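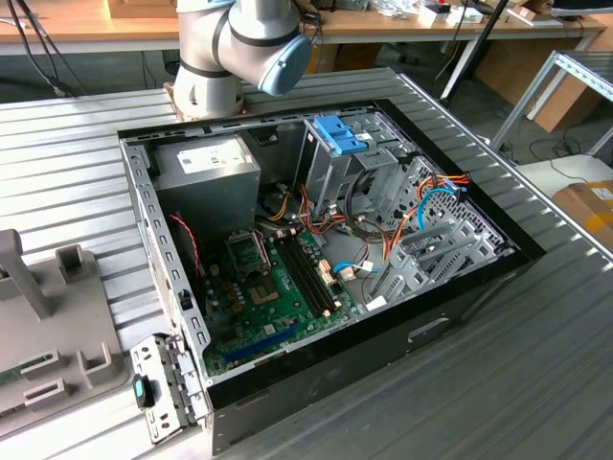
Thread on moving old office desktops out of service, mainly the paperwork side. Prothero closed a floor in November and we had 264 machines to account for.

1/ Start with the asset list, before anyone touches a screwdriver. Ours came out of Nilent and had 536 rows for those 264 machines. Most of the extra rows were monitors logged as computers.

2/ Match on serial number only. Asset tags get moved between cases when a part is swapped, and user names in the list go stale within a year.

3/ Check the lease terms. Two of our batches were leased through Zollach and had to go back with drives in place, wiped, with a signed erase report per drive. A report per pallet was refused.

4/ For owned machines, decide early whether you are selling whole units or parts. Whole units need a working power-on test. Parts need storage space and somebody's time, and old memory sells for very little.

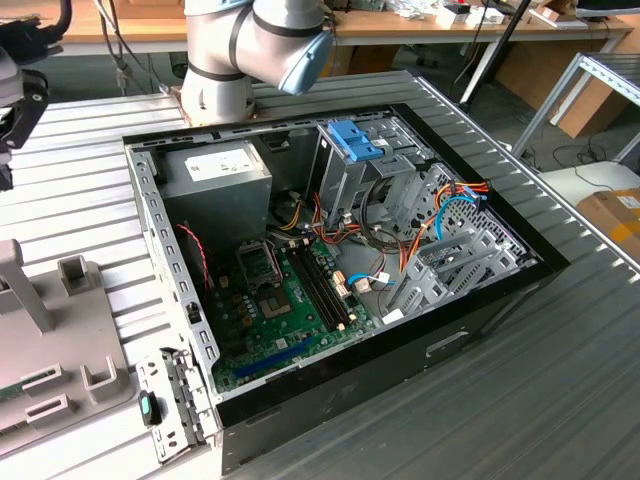 5/ Software licenses are separate from hardware. Ours were tied to the machine and could not be moved. Read the agreement before you promise finance a credit.

6/ Get the recycler's quote by weight and by unit. Groson quoted both ways and the gap was over 3000 dollars on the same load. Pickup fees were listed on page 2.

7/ Keep erase reports for as long as you keep tax records. Store them under the serial number, same as the list.

8/ Close the rows in the asset list the day the truck leaves. We waited, and paid another quarter of support on machines that were already gone.

Posted 2023-07-20. Column layout for the list is in the next post.

9/ Serial, model, owned or leased, drive serial, erase date, report file, exit date, buyer.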